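# Automation at the Wenville refurbishing plant

The **Wenville refurbishing plant** is a computer repair and recycling facility operated by Flesumitz. It takes in used desktop computers from schools and offices, tests them, and either rebuilds them for resale or strips them for parts. The plant is mostly known for its gradual move from hand disassembly to robot-assisted work, and for the agreement with its workforce that came with it.

## Background

Flesumitz opened the plant in a former furniture warehouse. For its first years all work was done by hand at long benches. Each technician handled a computer from start to finish – opening the case, pulling the memory and drives, cleaning the board and putting everything back together. A technician was expected to complete 10 machines per shift. Complaints about sore wrists and necks were common, and turnover among new hires was high.

At its largest, the plant employed 283 people, most of them on the benches.

## Introduction of robot cells

The first robot cells were supplied by Skanon, a maker of small assembly systems, and were set up in a side room away from the main floor. Early trials dealt only with memory modules. Drives and expansion cards were added later, although cables remained a problem, as their position differs from one machine to the next even within the same model.

An agreement covering the change was signed on 26/10/2019 and took effect that November. Under its terms, no bench technician could be laid off as a direct result of the cells for the length of the contract. Workers who moved to a cell kept their pay grade during training. The plant also agreed to post cycle times openly and not to use them in individual reviews.

## Changes to jobs

Bench technicians who moved over became cell operators. The operator removes the side panel, lays the computer down on the work table, clears loose wiring and starts the routine. The arm then works from above. Parts are held in fixtures beside the computer so that they are always picked up from the same spot.

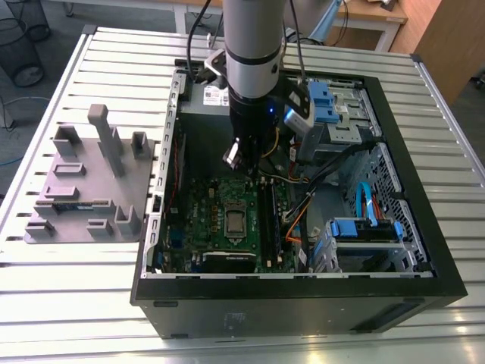

Operators are also responsible for stopping the arm when a part sticks. In the first year this happened often, mainly with memory slots whose clips had not been fully opened, and several operators said that watching for faults was more tiring than the old bench work. Skanon revised the insertion routine, and the plant shortened the time spent at a cell before rotation.

Fixture design became a job in its own right. The plates are made on site with a 3D printer and changed when a new type of module or bracket comes in. Most of the people doing this work are former technicians.

## Khương program

Training is run under the Khương program, named after the street where Flesumitz had its first shop. It covers cell operation, basic fault finding and fixture layout. By the end of its second year it had logged 904 course completions, with many employees taking more than one course.

## Output and criticism

The plant reported over 500 rebuilt computers per week after the cells were in full use. Critics within the workforce pointed out that open bench positions were left unfilled, so the number of jobs fell even though there were no layoffs. Flesumitz has not disputed this. Older and damaged computers are still taken apart by hand.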